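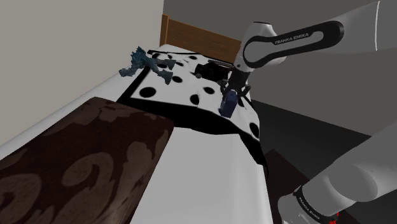

What time should you go to bed if you want to get up at 6?

Somewhere near 10 works for most grown-ups, and the same time every night matters more than getting the hour exactly right.

I've been meaning to write this thread for ages, and it's Friday, so get yourself a cup of something and settle in with me. 28/06/2019

I slept badly for more than 7 years. Part of it was the street (we lived in Culon then, right over the bus stop) and part of it was me, lying there working out how tired I was going to be.

The first thing that helped was getting up at the same time on weekends too. I hated it! I grumbled through two whole weeks, and then one evening I was yawning before the dishes were done.

Second was light. June evenings go on forever in Arnent, where we are now, and as much as I love them, I pull the curtains well before I'm ready to turn in. Gillies on the main street will hem a lined pair for you, and mine came to $41.

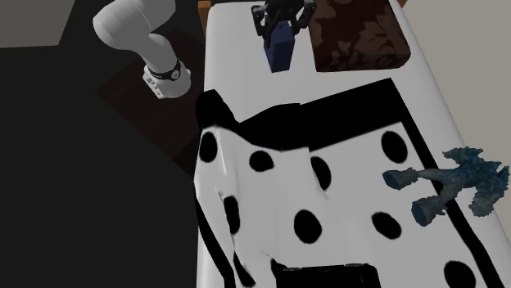 Spotted blanket, black border, white mattress.

If you're still awake after a good long while, get up. Sit in another room with a dull book until your eyes get heavy. I got through 279 pages of a history of canals that way and I couldn't tell you one thing about it.

And please do see a doctor if it drags on, I waited far too long. Tell me what works at your house, I read every reply (though not after 9!).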